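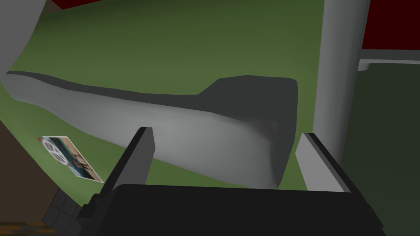 Products Parts Service Dealers Contact

Kitchen / Refrigeration / Door gaskets / Berkau G4 series

Reading time: 2 min

Berkau G4 Replacement Door Gasket

The G4 is a push-in magnetic gasket for upright refrigerators and freezers with a molded retainer channel. It is supplied as a welded four-sided frame, cut to order, up to 2,000 mm on the long side. Corners are heat-welded at 45 degrees and trimmed flush on the dart side.

Material: flexible PVC, food-contact grade
Magnet: continuous strip, all four sides
Colors: white, gray, black
Part no., single-door kit: 1077
Part no., freezer kit: 941

Measuring

Open the door and measure the old gasket from outside edge to outside edge, corner to corner along each side. Do not measure the door panel. Record width first, then height, in millimeters. If the old gasket is missing, measure between the centers of the retainer channels and mark the order "channel size."

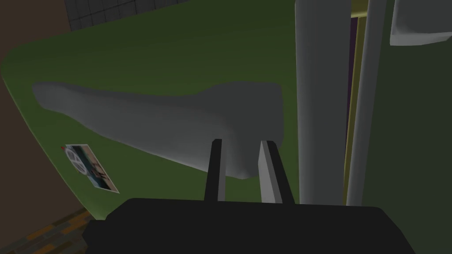
Doors with a radius corner take the same square-corner frame, provided the channel itself meets at a right angle. Where the channel follows the radius, order the G4-R.

Fitting

Soak the new gasket in warm water for ten minutes to remove packing creases. Pull the old one out starting at a top corner. Clean the channel with mild detergent and dry it. Press in the four corners, then work toward the middle of each side. Do not use adhesive or petroleum grease.

Leave the door closed overnight. Small gaps on the hinge side can be closed with a hair dryer on low heat.

Ordering

Cut sizes ship from the Stallham warehouse. Orders received by noon Thursday leave the same week. Cut sizes cannot be returned. For channel profiles not listed, send a 50 mm sample of the old gasket to Benedetta Farina, Parts Desk.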